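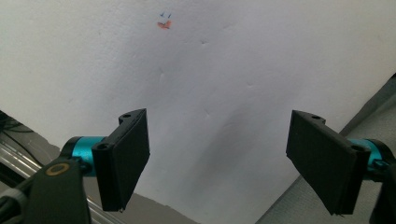 Reet Vaher

July 3, 2023

Well, the tables for Turnasov are booked and paid for! If you don't know it, Turnasov is our small press and comics fair, and it's back in September for two days, with 69 stalls this time. I've got one of them, squeezed between the Brollar zine people (lovely lot, very loud) and a chap who sells second-hand fantasy paperbacks, so I fully expect to go home poorer than I arrived.

I'll have all nine issues of Kivi with me, plus the new one-off, Zekis, if the printer gets it back to me in time - it's 45 pages of moon smugglers and I'm very fond of it. Issue three of Kivi is almost gone and I won't be reprinting it before next year, so drop me a line if you'd like one kept under the table.

I'm also down for a panel on lettering your own comics, which I said yes to before I'd properly read the email. Times aren't out yet. Tickets are on the fair's own site, and under-12s get in free. Come and say hello, and bring change if you can - my card reader sulks in big halls.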